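Griltach's back line and the problem of the second ball

24 May 2024

I rewatched the second half of Hedumbridge against Griltach twice this week, mostly to work out why a side with so much of the ball gave up so many chances from so few passes.

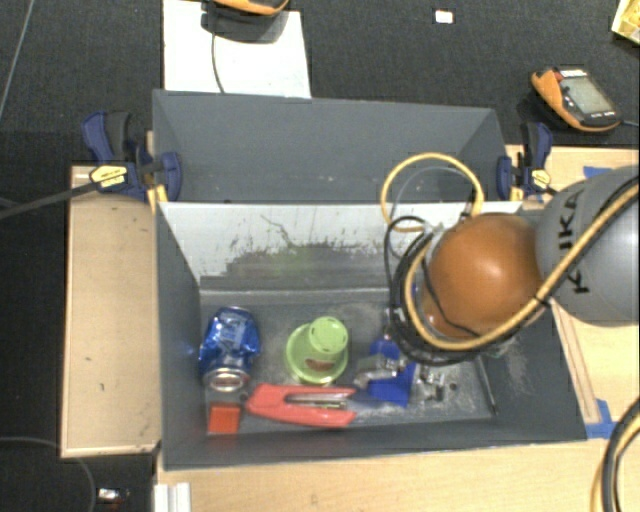 The short version is spacing. Griltach defend in a 4-4-2 with the ball on the far side, and the two central midfielders are told to stay level with each other. When the keeper goes long, one of them steps up to contest the header and the other holds. That leaves a gap between the holding player and the center backs, and Hedumbridge aimed at it all afternoon.

The first goal is a good case. The long pass is nothing special. The header goes up, not forward, and drops in that gap. Griltach's left center back has to choose between stepping out and tracking the runner. He does half of each. Two touches later the ball is in the net.

It happened again in minute 49, this time from a throw-in. The cross was poor and went behind for a corner, so it never made the highlights, but the structure is the same. Both full backs are ahead of the ball and the near-side winger is walking.

Some of this is a choice. Griltach want the full backs high because their own attacks depend on early crosses, and they accept some risk behind. What I would question is the level line in midfield. If the second midfielder drops five yards as the ball is in flight, the gap closes and the front two lose nothing. Bruvau did this against the same opponent in August and won most of the loose balls in the middle third.

Hedumbridge have their own trouble – the press. The front three go together, but the line behind them starts late, so one clean pass into feet breaks it. Griltach found that pass for a spell after the break, then stopped looking for it and went back to crossing. I counted 16 crosses in the half. Most were cleared by the first defender.

Lobo play Griltach next, and they go long more than anyone in the division. I would expect them to try the same route early, with a runner starting from deep on the right. If the midfield pair are still flat after ten minutes, the bench needs to change it before the break. I will be looking at where the holding player stands when the keeper has the ball.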